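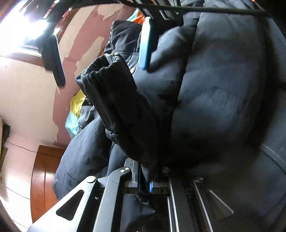
Figura 2.1. Chaqueta acolchada de color oscuro, sujeta por un pliegue de la tela.

Capítulo 2. La temporada del equipo y el calendario

Por Jummai Shehu – revisado en octubre

Una liga de baloncesto se suele contar por sus partidos, pero en este capítulo vamos a estudiar lo que ocurre entre un partido y otro. El estudiante que ha leído el capítulo anterior ya conoce las reglas de inscripción. Ahora le pedimos que mire el calendario como lo mira un entrenador, es decir, como una cantidad limitada de días que se debe repartir.

Tomamos como caso el club Lulik, de la ciudad de Gurville. En la temporada que analizamos, su plantilla tenía 19 jugadoras y la pabellón principal recibía una media de 767 espectadores. El club viajaba en autobús a casi todas las canchas. El desplazamiento más largo, a la cancha del Jedatis, era de 205 kilómetros por trayecto, y el equipo regresaba la misma noche.

2.1. Carga y descanso

Llamamos carga a la suma del entrenamiento, la competición y el viaje. Muchos manuales dejan el viaje fuera de la cuenta – en mi opinión, esto es un error. Baltasar Zabala, que fue preparador físico del Lulik durante dos temporadas, anotaba la hora de llegada a casa de cada jugadora y con este dato decidía la sesión siguiente. Si el autobús llegaba después de medianoche, la sesión de la mañana pasaba a la tarde.

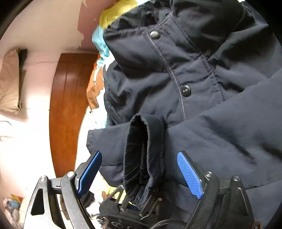

Figura 2.2. Cierre delantero con botones de presión y ribete gris claro.

El método de Zabala es sencillo y tiene también sus críticos. El entrenador Timmermans, del equipo rival, sostenía que cambiar los horarios cansa más que dormir poco. Volveremos a esta discusión en el apartado 2.4, cuando el estudiante tenga las tablas necesarias para formar su propio juicio.

Términos del capítulo: carga, microciclo, ventana de descanso, jornada doble.

Comentarios

marta_b: En el segundo párrafo dice «la pabellón», debe ser «el pabellón».

Entrenador Quique: ¿Las tablas del 2.4 se pueden descargar? No las encuentro.

Lourdes: Lo uso con mi grupo de primero y el caso del autobús siempre da para mucho debate. Gracias.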